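Budgeting for a two-armed robot: what I'd put on the list before the robot

Posted 22/04/2020 by Hoi-yan Liu

I get asked about arms all the time and hardly ever about tables, so this page is mostly about tables (and trays, and cups). If you're pricing up a two-armed setup for sorting or tidying jobs, start with the cheap end of the list and work up. It's far less painful!
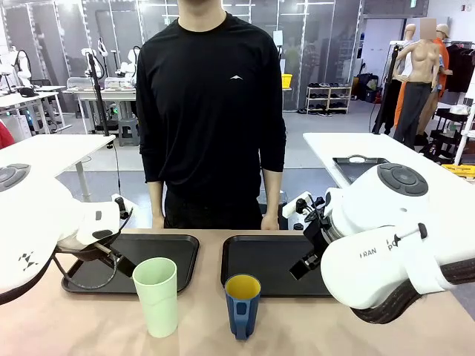
Reading time: 2 minutes

Get the table first. I like a plain matt top in a pale colour, with dark trays on it, so you can see at a glance where everything is. Measure how far each arm reaches before you order, then leave room for a person to stand on the far side. My first table came from Bielecka and was lovely, but far too deep, and it now lives in my kitchen.

Trays next. Buy them in matching pairs with a raised rim, and buy spares at the same time — shops change their sizes and you'll never match them later. I set aside 53 pounds for trays and had a bit left over.

Cups and mugs are where people overspend. You want different heights and shapes, one with a handle and one without, in colours that don't look alike. A tall green cup and a squat blue mug will keep you busy for ages. Charity shops are fine for this.

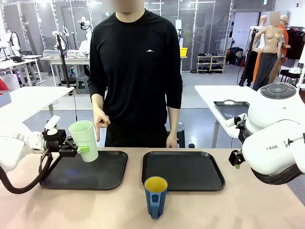
Spare fingertips deserve their own line in the budget. I forgot them completely when I did my first sheet for Tromura and had to go back in July, rather red in the face, asking for over 200 pounds more. Ask the seller for the price of a full set, and how long delivery takes, before you sign anything. Semton put it in the quote without being asked, Ullo needed two emails.

Other bits I'd write down now:

Cable ties and floor covers for anything that crosses a walkway.
A stool or two.
Bins with lids, labelled on the end and the top.
A second table for parking trays between goes.

And keep 5 per cent back. You'll spend it on plugs.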